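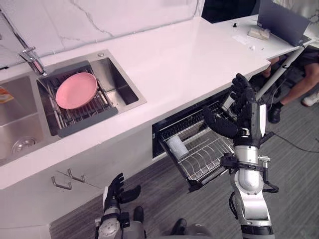
Wet dishes in a pull-out drawer, yes or no?

Erhan Çetinkaya
Stoscombe

Hi all, hoping someone can settle this before it turns into a proper household argument. We moved into a flat with a pull-out dish drawer under the bench, right by the sink. Wire basket inside, and a plate rack at the front with the upright curved prongs. Never had one before and I love it! But I can't work out if you're meant to put dishes in there straight from the wash or only once they're dry.

At the moment I've got one of those metal racks that sits across the right-hand bowl of the double sink, and everything goes on that first. Plates only tilt slightly on it though, so they hang on to a little puddle in the middle, and after a couple of plates there's no room for anything else. My wife says skip the rack and put it all straight in the drawer. My worry is the water. It has to go somewhere, and the cupboards are white and I'd hate to see the edges swell up.

Also (small thing) cups roll about in the basket when I lay them on their side. Is there a trick to that, or do I just keep the cups somewhere else? The cabinet is 1000 mm wide if it makes any difference.

26 shares

Marg from Prurnach

I've had a drawer like that for years, in two different kitchens, and it comes down to whether you've got a drip tray. Pull the drawer right out, lift the basket if it lifts, and have a look underneath. If there's a tray, plastic or metal, you're fine to put things in damp. Damp, mind you, so give each plate a shake over the sink first. If there's no tray I'd treat it as storage and keep using the rack.

Don't give up on the over-sink rack either way. I stand my plates there while I do the rest of the washing up, and by the time I've got to the pots they've mostly drained and can go down into the prongs. Tip them a bit, lean one edge on something, and you won't get the puddle. Then leave the drawer open for a while. I leave mine open until I've wiped the bench and made a cuppa, and if I shut it straight away it smells like an old dishcloth by the next morning.

Cups go upside down, not on their side! They don't roll and they don't hold water. If yours are too tall to stand up in there then wedge them in a row at the back with something heavier in front. Tall skinny ones I gave up on, they live on a shelf.

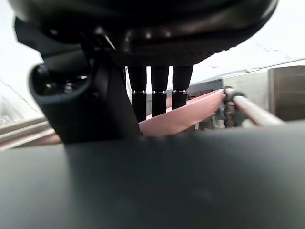
This page was last changed: October, 4:26 pm

Erhan Çetinkaya

Thanks Marg, that's really helpful. I had the drawer out as far as it goes and couldn't see a tray, but it's dark at the back so I'll get the torch out tonight. Will try the cups upside down too.

Deb_and_the_dog

just use a tea towel?? dry it and put it away, done

Güler

I'm with Deb on the towel for glasses, but I can't be bothered for plates. If it turns out you haven't got a tray, you can get one cut to size. We had a 2 cm deep one made at a place in Brastano when we did up Mum's kitchen, and it slides in under the basket. Measure the inside of the drawer and not the front, because the runners eat up more than you'd think (I got this wrong the first time and had to go back with my tail between my legs).

Empty it when you do the bins and wipe it with a bit of vinegar. If your water's hard like ours you'll get white crusty bits in the corners, and an old toothbrush gets those off. And run a cloth along the top edge of the cabinet now and then, that's where ours started to bubble.

42 comments

Related
Getting tea stains out of white cups
Best way to clean a stainless steel sink without scratching it
Drawer runners sticking after a spill
Do you rinse the suds off or not?
Marks on a marble splashback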